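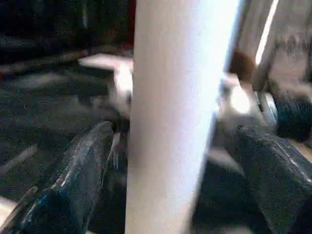
Gripper slips on round stock, flat stuff fine

serkus_shed
Right, quick one before work. Home build arm, on the bench in the garage, two finger gripper with the wrist cam. Flat bits are fine, picks up offcuts all day. Round tube and it just rolls out of the fingers on the lift. 12 goes last night, dropped it most of them. Servo isn't even warm. Ideas? Don't want to redo the fingers again if I can help it.

FiifiN
Smooth fingers on a smooth tube, what did you expect. Cut a V in the pads. Done.

serkus_shed
Yeah but then it's rubbish on flat stuff? Thats most of what I use it for

gitomix_bern
No don't cut them. Degrease first. I had the same on mine, whatever the mould release is it stays on there for ages. Washing up liquid, warm water, old toothbrush, leave overnight. Costs you nothing.
Bernice

FiifiN
Degreasing wont fix geometry. Two flat pads on a cylinder is two lines of contact, any twist and it's off. Seen it on the Zavelano fingers at the shop as well, clean as you like and still rolled.

gitomix_bern
Depends how long the tube is and where he's grabbing it! If it's well off the balance point of course it twists. Where are you holding it?

serkus_shed
Er. Near one end mostly. Tube's upright when I go in, leans a bit. Arm can't reach higher without hitting the shelf

Elikem_W
There you go then. If the tube's leaning and the wrist is dead level one pad lands before the other and shoves it. Tilt the wrist to match before closing. I'd also close slower, what speed are you on?

serkus_shed
577 in the config, whatever that is in real money. Default

Elikem_W
Drop it to 32 for the last bit of travel. Full speed till you're close, then crawl.

FiifiN
32 is daft, he'll be there till October

Elikem_W
only the LAST bit. read it again

abena_m
Can I ask what the lights like in there? My wrist cam hated white tube. One side went completely white and the edge finder put the centre off to the other side every time, so the fingers closed off centre. Turned the exposure down, stuck a bit of baking paper over the lamp, much better. Might not be your problem but worth 2 minutes.

serkus_shed
oh. Lamp is right next to it. Will try that, didn't think of it

FiifiN
Still say V pads

gitomix_bern
We know Fiifi

serkus_shed
Ok update. Washed the pads, lamp moved, exposure down, slow close. Better, holds it on the lift now but still rolls if I swing the base round fast. Havent done the wrist tilt yet, my maths for that is a mess. Elikem can you post yours?

Elikem_W
It's on the other laptop, will dig it out tonight. Swing it slower for now.

FiifiN
Or I can post you some V pads, got a spare pair off the Mokgethi job. Bolt on, so you can swap back for flat stuff

serkus_shed
go on then, pm me

Contact the moderators | Forum rules | © Gitomix Makers Board | Back to top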